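Flores que no piden agua: una conversación con Thilini Ekanayake

12 de diciembre de 2020

Thilini Ekanayake lleva cuatro años preparando arreglos de flor artificial en Hullow, el taller que abrió con su socio, Kasun Wijesinghe, en la planta baja de un edificio de la calle Kerevton. Antes trabajó con flor fresca. Cambió en agosto de 2016, cuando un hotel le pidió ramos para los pasillos y no quería renovarlos cada semana.

«Me costó al principio», dice. «Con la flor fresca el tallo decide bastante por ti. Con la artificial tienes que doblarlo tú, y si lo dejas como sale de la caja se nota desde la puerta».

Los pedidos llegan sobre todo de consultas, hoteles pequeños y particulares. Este año el taller ha entregado 2.097 arreglos, una cifra que Kasun lleva apuntada en un cuaderno. Él se ocupa de las compras y del reparto; ella, de los colores y los jarrones.

Los jarrones

Le pregunto por dónde empieza. «Por el jarrón, siempre. Si es transparente, el tallo se ve y tiene que ser bonito. Si tiene color, puedo permitirme más desorden dentro».

Para las flores azules suele elegir el vidrio ámbar. Dice que el azul solo resulta frío y que el amarillo del cristal lo compensa. Le gusta que el ramo se abra mucho y que algunos tallos caigan hacia los lados. Con los tulipanes blancos hace lo contrario: vidrio claro, pocas flores y a distinta altura.

«Tres tulipanes bastan. Uno recto y los otros dos inclinados, cada uno hacia su lado. La gente me pide que ponga más y casi siempre les digo que esperen a verlo en casa».

Las flores rosas las deja para el final. Las extiende sobre la madera, separa las ramas y las mira un rato antes de buscarles sitio.
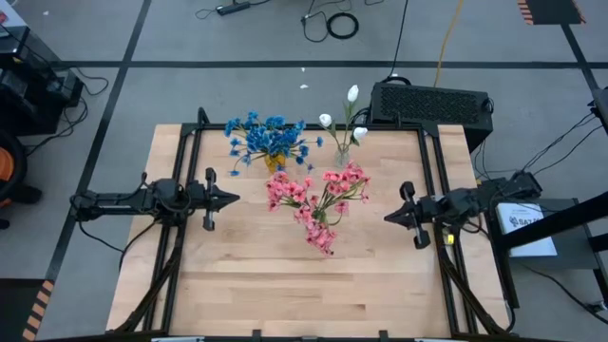

El cuidado en casa

Muchos clientes creen que la flor artificial no necesita atención. Thilini recomienda quitarle el polvo cada 20 días con una brocha suave y no colocarla donde le dé el sol directo.

«El rosa es el primero que se va», explica. «El blanco aguanta, pero se ve cualquier mancha. A quien fuma en casa no le vendo blanco».

Kasun añade que el jarrón sí conviene lavarlo con agua y jabón, y secarlo bien antes de volver a meter los tallos. Para guardar un ramo de una temporada a otra aconseja una caja alta, con papel entre las flores y sin nada encima.

Para el año que viene preparan una colección de ramos pequeños, que se llamará Conness. Los precios todavía no están cerrados. Thilini quiere incluir más azules. Kasun prefiere los tonos claros, que son los que más les encargan en primavera.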